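Filed under: Home & Table, Small Things

I have drunk my afternoon coffee from the same thick mug for many years, and I never thought about it. Then in August my neighbor Baiba Sakalauskas moved to a smaller apartment, and she gave me two boxes of kitchen things she did not want to carry. Most of it I passed to my sister. But one cup I kept, together with its saucer, and also a tray.

The cup is white and very wide, almost like a bowl, and it has fine ribs on the outside. On the edge there is a thin dark line, and the saucer has the same line. Baiba said she bought the set at Navickas, a small shop near the station which is now closed. I asked her the price and she could not remember.

The tray is a different story. It is cream-colored, with round corners, and it has a small rabbit on it who says "hi". I am over 32 years old and maybe I should not be so happy about a rabbit, but I am. My husband thinks it is a tray for children. I told him that children do not drink coffee at four o'clock.
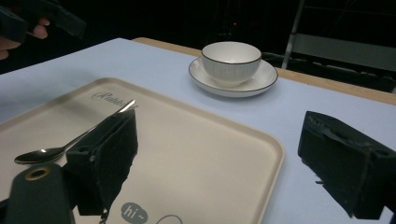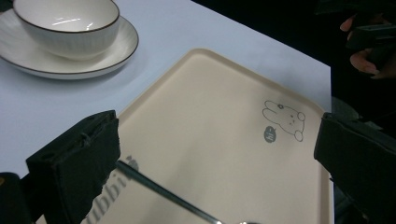

The cup on its saucer, and the tray that says hi.

I wanted to find one more cup of the same kind, for guests. On Wednesday I went to Flusten and looked on every shelf, but they have only plain ones, and the edge is too thick for me. In Rakent there was something similar for 90, which I find too much for one cup. So for now the guest receives the old mug.

If somebody knows where to buy ribbed cups with a dark edge, please write me in the comments. The saucer should be a little deep, because I like to put a biscuit there and the crumbs always go on the table.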